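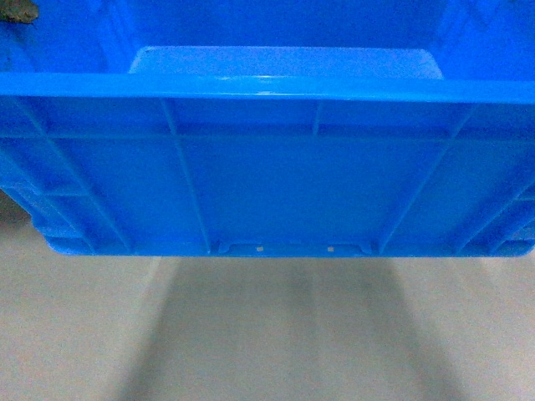 The Prudon refund finally came through in April, and I've meant to write it up since.

I paid for Prudon, a disk clean-up program, on a yearly plan. I cancelled after 8 months and they renewed me anyway. Support sent the same stock reply 4 times – each one told me to press a cancel button that had been taken out of the new version. 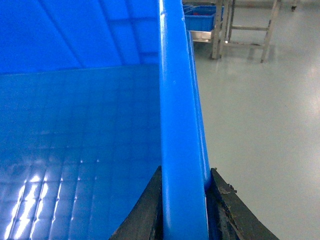
Clifford Lemieux left a comment on my last post saying to skip support and write to Vasseur, the company that takes the card payments. I did, with my cancellation email attached, and had the money back in 10 days.

I've removed the program. It leaves a helper running in the background, so check your login items too.

5 comments | 8 shares

Search this blog Go

September 2023 | Contact | Back to top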